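Tosholm Shared Workshop
Building a Two-Finger Gripper for Cloth: Course Notes, Unit 4
Notes by Shinji Higuchi, revised 6 October 2019

4.1 Scope

Unit 3 ended with the arm moving between taught positions and the gripper plate bolted to the wrist. This unit covers the fingers, the pads, the wrist camera and the first grasps on fabric. The control board and its wiring are in Unit 2 and are not repeated.

Participants building at home should have the Tosdale drive module assembled before starting. Those using the workshop bench can draw one from the cabinet. The two versions use the same mounting pattern.

4.2 Fingers

The fingers are mirror copies of one part. Length from the mounting face to the tip is 98 mm. The upper profile is concave, which gives the wrist camera a view of the pads and of whatever lies between them. A straight finger of the same length hides the lower part of the grasp.

Print the fingers on their sides. Layer lines then run along the length of the finger, and bending loads do not pull the layers apart. Support material leaves a rough face. This face may be sanded but does not need to be, as it carries no load and touches nothing. The pad seat must be flat. Check it with a steel rule before fitting the pad.

Use matte filament. Glossy filament reflects the bench lamp into the camera and upsets the exposure.

4.3 Pads

Cut the pads from sheet rubber with a fresh blade. The edges should be square. A rounded edge lets thin cloth roll out of the grasp when the fingers close.

Clean the seat with alcohol, let it dry, apply the adhesive and clamp. Do not run the gripper until the adhesive has cured for the time printed on its packet. With both fingers mounted, close them by hand and look through the joint against a lamp. Light showing at one end means that the pads are not parallel. Loosen the mounting screws, close the fingers again, and retighten with the pads in contact.

4.4 Camera position

The camera bracket sits behind the fingers on the wrist. Adjust the tilt until both fingertips are visible and the space between the pads is near the middle of the image. The root of each finger will be out of view. Lock the screw and mark the angle on the bracket with a paint pen.

Set exposure by hand on the fabric in use. Automatic exposure follows the white background and changes as the arm moves, and cloth color in the recording then drifts from one grasp to the next. It is acceptable for the background to wash out. The cloth and the pads should keep their detail.

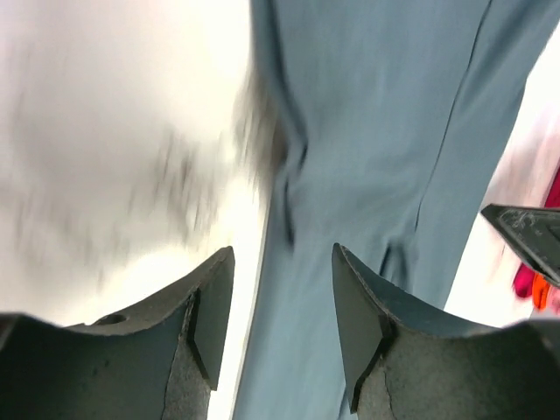

Why is a soft fabric harder to grasp than a rigid part of the same thickness?

A rigid part keeps its shape when one pad touches it early, so a small error in position only pushes it sideways. Fabric bends at the first contact and moves away from the pad, and the point selected for the grasp is no longer where it was when the approach was planned. The approach for fabric is therefore slower, and the final closing position has to be set from the force reading instead of from a fixed width.

4.5 Closing routine

The routine in the Cunum library has three stages.

Stage 1. Open to 70 mm and move to the approach point. Wait for the arm to settle.

Stage 2. Advance along the finger axis until the fabric lies between the pads. Keep the wrist angle fixed. Rotating during the advance gathers the cloth on one side.

Stage 3. Close at low speed until motor current crosses the threshold, then hold. The starting value for the threshold is 119 in driver units. Raise it in small steps if the cloth slips under its own weight. Stop raising it if the fingers visibly flex.

Seams need separate treatment. A seam is thicker than the cloth on either side, and a pad resting across it leaves part of the contact area unloaded. Either place the whole pad on the seam or keep clear of it.

4.6 Logging

Save the commanded width, measured width and motor current for every attempt, together with the camera recording. Start the recording before the approach. Kohei Murakami's log template is on the bench computer under Nishimura/unit4. Column 19 is reserved for comments and takes plain text only. A comma in that column breaks the import script.

4.7 Work before Unit 5

Fit both fingers and check the pads as in 4.3. Record the camera angle. Run the closing routine on one woven and one knitted fabric and keep the failed attempts in the log. Bring the worn pads if they have been replaced. Unit 5 starts in January and deals with releasing the cloth flat on the bench.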